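About us

Trerkero is a small company that teaches robots to do work with their hands. Our people guide a robot through a task, by holding its arm or by moving a second arm which it follows, and everything the robot senses and does during this time is saved. Our clients use these recordings to train their own machines. We also run courses for teams who want to make such recordings by themselves.

How we started

The company was started by Iñaki Carretero, who worked before as a programmer of welding robots. In that job every movement was written point by point, and when a part came in a slightly different position, the program had to be corrected. Iñaki liked this work but he found it slow. One evening he took the arm by hand, in the free mode, and pushed it along the seam as he would show it to an apprentice. The result was not beautiful, and he had to repair it the next morning, but he kept thinking about it.

Our first room was above a bicycle shop in Flunalton. We had one pair of arms and a kitchen table. The first task we recorded was to put a spoon in a drawer. It took us a full week to get recordings we were happy with, and most of that week went to the drawer.

What we do

We offer two ways of showing. In the first one the operator holds the robot directly and moves it. We use it for tasks with contact, like wiping a surface or closing a lid, where the person should feel the resistance. In the second one the operator sits or stands at a distance and moves a pair of leader arms, and the robot copies them. We call our own set of leader arms Nullis. It is light enough to use for a long morning, and the grips can be changed for small or large hands.

A normal order is 209 demonstrations of one task. Larger orders go to 2000, and these we divide between several operators, so that the robot does not learn the habits of one person only. Each demonstration is watched again by a second operator before it goes to the client. If the movement is hesitating too much, or if the object was touched by mistake before the start, we mark it and record another one. We do not delete the failed ones without asking, as some clients wish to have them too.

Our operators

Nobody at Trerkero is hired only for technical knowledge. Among our operators we have a former dental technician, two people from restaurant kitchens and a woman who repaired watches. They learn the software in their first days with us. What takes more time is to move slowly without stopping, and to let the robot see the object before the hand covers it. New colleagues do 20 practice hours with a more experienced person before their recordings are used.

Operators change task after each break. We learned this in our second year, when the quality went down every afternoon and we searched the fault in the motors for a long time. We were tired, that was all.

Working with household objects

Many of our clients prepare robots for homes, therefore a large part of our tasks is done with simple things. Cups are difficult in their own way: a handle can point to any side, and a glass wall is hard for many cameras. For this kind of work we write a short task sheet together with the client, where it says which objects may be used, how they are placed and when the task is finished.
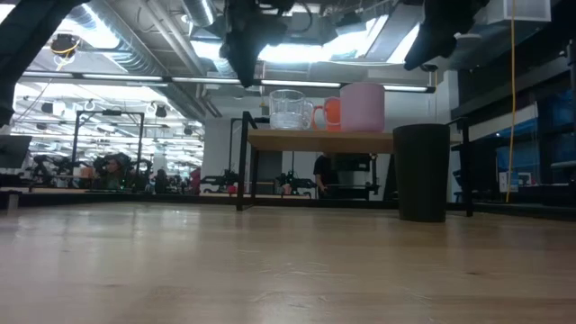
The sheet also says what the operator should do when something goes wrong, for example if the grip slips. We prefer to keep the correction inside the recording, with a normal speed, and continue - a robot in a real kitchen will need the same correction some day.

Our longest project until now is with Todorova, a maker of kitchen furniture, for whom we recorded 1504 demonstrations of opening and closing doors of different weight.

Visits and courses

Visitors can try the leader arms under the guidance of an operator. Please write to us before you come and tell us how many persons you are. The next course for beginners is in March. It takes two days, in English or Spanish, and no programming is needed. Comfortable shoes are recommended, as we stand a lot.

This page was last changed on Thursday, February 19, 2026.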